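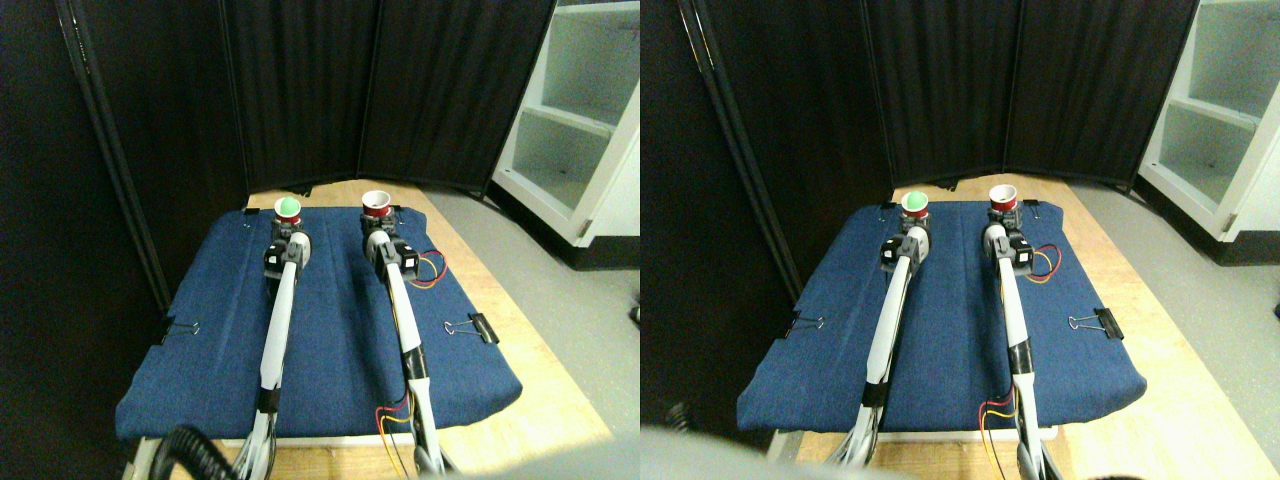
Unit 6: Temporary Work Surfaces

Butura Evening Program, Room Setup and Display
Handout revised May 5, 2026

Read this before the practical session. Bring a tape measure, a fabric pencil and a pair of scissors that can cut heavy cloth. Boards, padding and clips are supplied. The reading for this unit is the Pindeck workbook, starting on page 71.

6.1 What the unit covers

A temporary work surface is anything placed on a table to change how the table behaves. It might protect the top, keep small items from sliding, cut down noise or give a plain background. It goes on at the start of a job and comes off at the end, and the table underneath should look the same afterward.

In Unit 5 we worked with loose covers: tablecloths, felt runners, rubber mats. This unit deals with a padded cover clipped over a board. It takes longer to make than a loose cover and it moves around less. We also look at what stands behind and beside the table, and at a few simple handling exercises with cups that show up a bad surface quickly.

6.2 Parts

The board. Thin board is easier to clip but will flex. Thick board stays flat but needs larger clips. Sand the edges with 300 grit and round the corners slightly before any cloth goes on. A square corner will wear through heavy fabric from the inside.

The padding. One layer of batting is enough for cups, boxes and most tableware. Two layers feel better under the hand but small items start to lean. Foam is allowed if it is thin and firm. Cut the padding to the size of the board and do not wrap it around the edges, or the clips will have too much to hold.

The cover. Use a plain fabric with a close weave. Denim and cloths like it work well, and a dark blue hides pencil marks. Wash and dry the fabric before cutting. Fabric that has not been washed may shrink later and pull the board into a curve.

The clips. Large binder clips with wire handles are standard on this course. Upholstery clips from Ondrejka do the same job with a lower profile, and the Kakard clamp is fine on thick boards, but binder clips can be bought anywhere and replaced the same day.

6.3 Covering the board

1. Lay the fabric face down on a clean table and smooth it out with your forearm.
2. Center the padding on the fabric, then the board on the padding.
3. Mark a margin on all sides with the fabric pencil. Cut on the line.
4. Fold the two long sides over and hold each with one clip at the middle.
5. Turn the whole thing over and check the face. There will be wrinkles at this point – leave them.
6. Turn it back, fold the short sides, and clip those at the middle.
7. Work outward from the middle toward the corners, pulling the fabric snug but not tight.
8. Fold the corners last. A flat pleat is better than a bunched one.
9. Turn it face up on the table where it will be used and move the clips to their final positions.

Allow 20 minutes for your first board. The second goes faster.

A soft cover will never look as crisp as a stretched canvas. Slight puffiness along the front is normal for a padded surface and is not marked down. Loose fabric that can be pinched up in the middle of the board is marked down.

6.4 Where the clips go

Clips do two things here. They hold the fabric to the board, and they can also hold the board to the table if the edges line up. Students tend to use too many. Start with the left and right edges and add clips only where the fabric lifts. 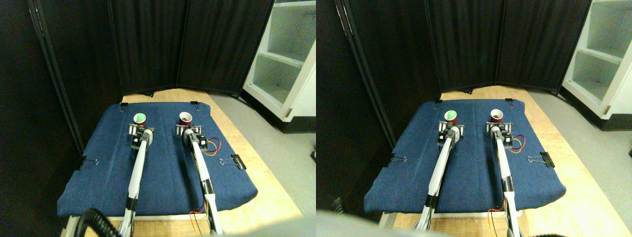 Keep clips away from the part of the edge where hands and forearms cross. On most tables that means the front. The sides are the safest place, followed by the far corners. If a clip has to go at the back, use a small one, and put it where no item will be set down.

The wire handles can be folded flat or left standing. Flat handles catch less. Standing handles are easier to remove in a hurry. Either is acceptable as long as you treat both sides the same way.

Check clips each time you sit down to work. Press the handle with your thumb and see if the jaw shifts. A clip that slides on the fabric is too small for the thickness and should be replaced with the next size up.

6.5 Background and side storage

A plain background makes it easier to see the outline of what is on the table. Folding screens with dark fabric panels are a good choice for a shared room. They stand up without fixings and can be angled to suit the table. Set the panels in a shallow zigzag. A screen opened out completely straight will tip over if someone brushes against it.

Leave a gap between the screen and the back of the table, wide enough for a hand. Without it, the screen gets pushed each time the table moves, and the panels go out of line.

A color that stands out against the screen should be used for the items in front of it. Red, white and bright green all read well against black. Navy and brown do not.

Open shelving belongs to one side, not behind the person working. White open compartments are easy to check at a glance when packing up. Keep the lowest shelf clear of the floor cleaning, and put nothing on the top shelf that is needed during the session.

For the practical, the table should be a bare wood top, light in color if there is a choice. A border of wood left visible beyond the cover helps you see whether the board has crept. Put a small piece of masking tape on the wood at one back corner of the board before you begin. If the tape and the corner no longer meet at the end of the exercise, write that down on your sheet.

6.6 Cup exercises

Small cups are used for the exercises in this unit. They are light, they tip easily, and two colors are enough to keep track of which is which. Use cups with an inside in a different color from the outside if you can get them. The inside color tells you right away which way a cup is facing.

Exercise A: Setting down. Place two cups near the far edge of the cover, a hand's width apart, open side up. Let go and watch the rims. If a rim tilts, the padding is uneven at that spot. Move the cup to a new spot and repeat until you have tried the whole cover. Mark soft spots with a pencil dot.

Exercise B: Lifting and tilting. Lift one cup with each hand, hold both above the cover, and tilt one toward you until you can see the bottom of the inside. Set them both down at the same moment. The cloth should not lift with the cups. If it does, the cover is loose.
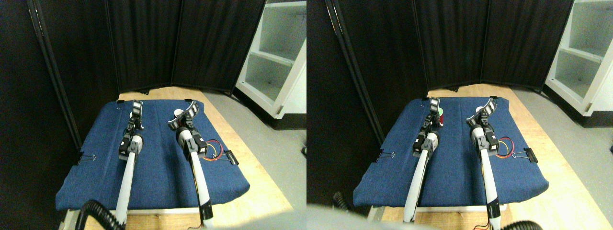

Kvido Oravec asked whether Exercise B could be done with heavier cups, and said that the light ones had fallen over on his cover even where it felt flat. He had tried ceramic mugs at home and had no trouble with those.

Heavier cups may be used for practice but not for the assessed sheet. A mug presses the padding down and makes its own level spot, which hides the fault the exercise is meant to find. If light cups fall on a part of the cover that feels flat, check for a fold in the batting underneath. Run your palm over it slowly with the fabric pulled snug. Folds are usually near the edge, where the padding got pushed in while the clips were going on.

Exercise C: Swapping places. Put one cup on the left and one on the right. Lift both, cross them over and set them down in each other's place. Do this slowly. The point is to see whether your sleeves or wrists touch the clips on the way. If they do, go back to 6.4 and move the clip.

Exercise D: Nesting. Put one cup inside the other, then take them apart again, using only the area near the back of the cover. Reaching to the back puts weight on the front edge if you lean, and the front edge is where a loose cover starts to bulge. Try it once while leaning and once standing upright.

Do each exercise until it goes smoothly and then once more for the sheet. Record where the cups were at the start and where they were at the end. A quick sketch is fine.

6.7 Common faults

Cover slides on the table. Put a strip of non-slip liner under the board. Do not tape the cover to the wood.

Front edge bulges. Some bulge is expected. If the fabric hangs down past the table edge, unclip the sides, pull the fabric toward the back and clip again.

Board bows. Usually the fabric is too tight from side to side. Let it out a little on both sides. If the board stays bowed with no fabric on it, turn it over and use the other face.

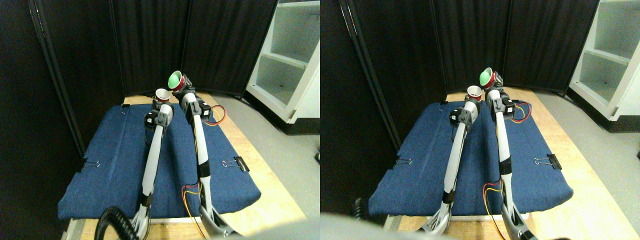
Clip marks on the fabric. They come out with steam. Move the clips a little each time you set up and the marks will be fainter.

Clip marks on the table. Fold a scrap of fabric between the lower jaw and the wood. On soft wood this should be done every time.

Cups will not stand up at the far edge. Check that the padding reaches all the way to the end of the board. If it stops short, there is a step under the fabric, and a small cup will lean into it.

6.8 Packing up

Take the cups off first and stack them by color. Remove the clips from the corners inward, the reverse of how they went on, and count them back into the box. Box 42 is for large clips. Small ones go in the tin.

Leave the fabric on the board if you will use it again in the next session. Stand the board on its long edge against the wall. If it is going into storage until June, take everything apart, fold the fabric loosely and roll the batting. Do not store batting under weight.

Wipe the table with a dry cloth, remove the masking tape, and fold the screen panels with the fabric sides facing in.

6.9 To hand in

One sheet with your notes for Exercises A to D, including the tape check.
A sketch of your board showing the position of each clip.
A short paragraph on one fault you found and what you did about it.

The next unit covers raised surfaces and trays. Bring the same board.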